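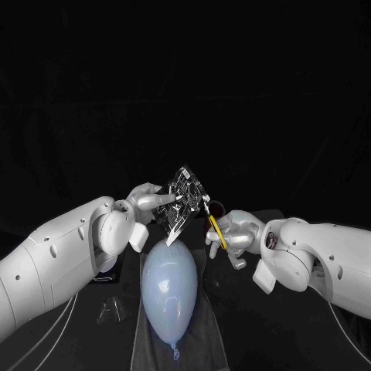 Figure 1. Two-arm thin film exercise, Girnton cell. Left index finger against the film, tool in the right hand, balloon on the table underneath.

Unit 2: Contact faults with thin materials
Robot Safety and Fault Analysis, Sadasholm

Fault summary. During the January series the left hand kept pushing after the film had gone slack. Commanded fingertip force was 2 N. The log shows a peak of 91 N at the wrist, reached in 200 ms, before the protective stop cut in. The film tore and the balloon burst. No one was inside the marked area.

Cause. The controller used one contact threshold for all materials. Crumpled film gives a weak and uneven force signal, and the Pleltier filter smoothed it to below the threshold. The software therefore read "no contact" and stepped the finger forward. When the finger met the opposing hand, the position error had already built up and was released as one fast move.

Contributing factors
- Force limit set at the arm, none at the finger.
- Slip check turned off after false alarms and never turned back on.
- Zero offset last taken more than 2,000 cycles earlier.

Corrective action. Limit travel after expected contact. Stop both arms if either one loses contact. Take a new zero offset before each run. Keep the slip check on; if it trips without cause, log the trip and leave the setting alone.

Reading: Dimitrov notes, section on guarded moves.

For next session: mark on the force plot the earliest point at which a travel limit would have stopped the left arm.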